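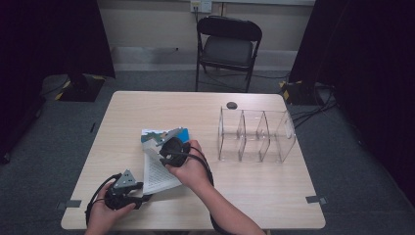 Paper handling is the first chore on the Lodton checklist and the one with the most open items. The question for this inspection is whether the leaflet-sorting job could be passed to a machine, or whether it stays a job for people using tools for now. Booklets go into a four-compartment organizer, one title per compartment. A thin booklet held by one upper corner opens up and its lower edge drapes toward the other gripper, so the second gripper has to meet the paper partway. Items 1 through 9 were checked with that in mind.

**Site:** Lodton bench area
**Date:** Jun 16, 2025
**Checklist:** Fakside household chores, bench work section
**Marks:** OK / Fix / Hold. "Hold" means no unattended running until the item is closed.

## Part A. Work area

- [x] **1. Table corners marked.** OK. Dark gray tape at both near corners. Replace it when it starts to lift.
- [x] **2. Organizer empty at start.** OK. A leftover leaflet in a compartment spoils the count at the end of the run.
- [ ] **3. Organizer position fixed.** Fix. The form has no place to record the position. A person adjusts without thinking if it moves. The Hellex placement program does not.
- [ ] **4. Cables clear of the work.** Fix. Black cables cross the table from the hand-held grippers and there is a bundle on the carpet to the right. Add a clip at the table edge and a cover on the floor.
- [x] **5. Equipment bases marked.** OK. Yellow-and-black tape is on both.
- [ ] **6. Chair moved back before powered motion.** Fix. Add a line to the start card. The chair can stay for hand work.

## Part B. Gripping surfaces

- [x] **7. Pads seated on the fingers.** OK. Checked by hand with power off. No play.
- [ ] **8. Pad edges.** Hold. See below.
- [x] **9. Clear gap between pads.** OK. Wipe both inner faces before each run and look for paper dust. 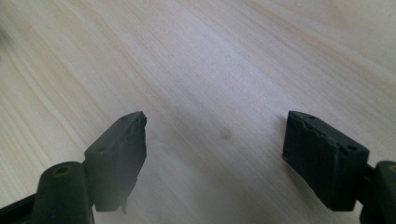
Item 8 is the only one that stops unattended work. The Grønli procedure calls for a smooth edge anywhere a pad can touch paper, and it allows no exception for small defects. Both pads have a rough upper edge with small lighter flecks, and the left one is uneven at the corner nearest the gap. That may not matter on a mug or a sponge. On a thin page it can snag, and a snag reads as a good grip to the software until the page tears. Change both pads together and write the change in the log. Do not sand them in place.

The mark on the wood should be noted too. It is small and faint, but a vision program that looks for dark spots could take it for an object. Try to clean it. If it stays, enter it as a known mark.

## Part C. Is the chore ready for a machine?

| Task | By hand with tool | Unattended |
|---|---|---|
| Pick up closed booklet | Yes | Yes, stiff covers only |
| Pick up open booklet | Yes | No |
| Close booklet and square it | Yes, slow | No |
| Place in compartment | Yes | Hold, see item 3 |
| Wipe table after | Not tested | Not tested |

The trial log holds 1347 booklet placements made by people with hand-held tools. The unattended log holds 300, all with closed booklets, and 13 of those ended in a stop that needed a person. Most of the stops came at the organizer. Clear walls are hard for the cameras to pick up, and the program would push a corner into a partition and wait there. Colored tape along the top edges is worth trying before anyone buys a different organizer.

Closing an open booklet is the part furthest from ready. It takes two hands working at once and some feel for how far the paper will bend. The current program treats the booklet as a flat board.

## Actions

1. Replace both pads. Recheck item 8 with power off.
2. Add organizer position to the form and mark it on the table.
3. Clip table cables, cover floor cables.
4. Add the chair line to the start card.
5. Clean or log the mark on the table.
6. Tape the partition edges and repeat the closed booklet run.

**Result:** Passed for hand work. Not passed for unattended work. Next full inspection in August, or sooner if the pads are changed to a different material.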